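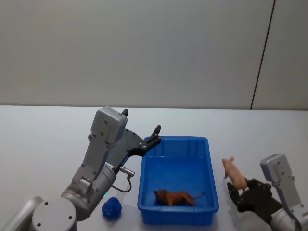
¿Cómo quito una mancha amarilla que vuelve a salir en la pared recién pintada?

Publicado el 16 March 2025 en Hogar y reparaciones

Hola a todos. Me mudé hace poco a un piso en la parte vieja de Godville, de esos que el anuncio llama "con carácter". El carácter resultó ser una mancha amarillenta en la pared del salón, del tamaño de un plato, con el borde más oscuro que el centro. El casero dice que es antigua, que hubo una fuga en el piso de arriba y que la arreglaron. También dice que la caldera es nueva, así que tomo sus palabras con cariño y distancia.

Le di una mano de pintura plástica blanca. Quedó preciosa durante 5 días. Luego volvió la mancha, un poco más pálida, como quien regresa de vacaciones al revés. Le di otra mano y ha vuelto a salir. Llevo gastado en pintura más de lo que me costó el sofá (el sofá era de segunda mano, pero aun así).
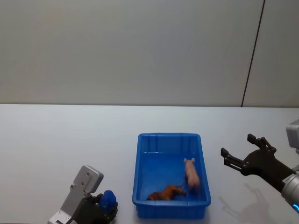 He pasado la mano por la zona y no la noto húmeda, aunque tampoco sé cómo se nota la humedad si no está chorreando. No huele a nada. La pintura no se levanta ni hace burbujas. En la tienda me ofrecieron un bote de Starninari antimanchas que cuesta 139, y antes de hipotecarme quería preguntar si hay algo más sensato. ¿Sigo dando manos hasta que la habitación se quede pequeña? ¿O tengo que picar la pared?

pintorconsuegra

No des más manos de plástica, que ahí no vas a ganar nunca. La pintura al agua disuelve lo que dejó la fuga en el yeso (sales, óxido, nicotina de tres inquilinos anteriores, lo que sea) y lo sube a la superficie mientras seca. Por eso te sale más pálida cada vez: le vas robando un poco con cada capa. Con paciencia y una herencia, acabarías por agotarla.

Lo primero es saber si sigue entrando agua. Pega un trozo de plástico transparente sobre la mancha, con cinta por los cuatro lados y bien cerrado, y déjalo un par de días. Si aparecen gotas por la cara que toca la pared, hay humedad dentro y toca hablar otra vez con el casero y con los de arriba. Si las gotas salen por fuera, es condensación de la habitación y lo que te hace falta es ventilar. Si no sale nada, sigue leyendo.

Rasca con una espátula lo que esté flojo, lija suave, quita el polvo con un trapo apenas húmedo y deja secar. Después, una mano de imprimación tapamanchas al disolvente o a base de goma laca. La mía es Sterton, bote pequeño, y me ha durado dos pisos y un divorcio. Píntala pasándote un palmo del borde de la mancha. Abre las ventanas de par en par y saca al gato, que eso huele a taller. Respeta el secado que marque el bote y encima ya puedes dar la plástica de siempre.

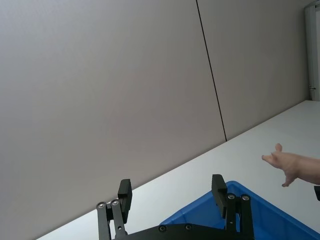

Un detalle que casi todo el mundo se salta: si solo repintas el trozo, se va a ver el parche, por mucho que uses el mismo bote. El blanco de la pared ya tiene su edad y el tuyo no. Pinta el paño entero, de esquina a esquina, y con rodillo de pelo corto. Yo hice el listo una vez con un círculo difuminado y durante 6 años las visitas me preguntaron si allí había habido un espejo.

Del bote de 139 no te puedo decir nada malo, salvo el precio. Para un plato de mancha me parece mucho bote.

la_del_tercero

Lejía y listo. A mi madre le funcionó.

Bueno, le funcionó en el baño y era moho, ahora que lo pienso. Pero por probar...

humedades_y_otras_penas

Lo de la lejía es para el moho, y una mancha amarilla con cerco suele ser agua que ya se secó. No hace daño, pero te deja la pared igual y el salón oliendo a piscina.

De acuerdo con lo del plástico, yo lo dejaría más días si ha llovido poco, porque hay fugas que solo se acuerdan de ti cuando hay temporal. A mí me dio seco en May y en otoño tenía una mancha nueva al lado de la vieja, haciéndole compañía. Era la junta de una ventana.

Si quieres salir de dudas, busca un medidor de humedad de los de dos pinchos. El mío es un Cheng, me costó alrededor de 9 en un mercadillo y no me fío del número que da, pero sirve para comparar: pinchas en la mancha, pinchas un metro más allá y miras si hay diferencia. Si marca lo mismo en los dos sitios, imprimación y a otra cosa.

Y guarda el tique de la pintura – a mi casero le enseñé los míos y me descontó la mitad del alquiler siguiente.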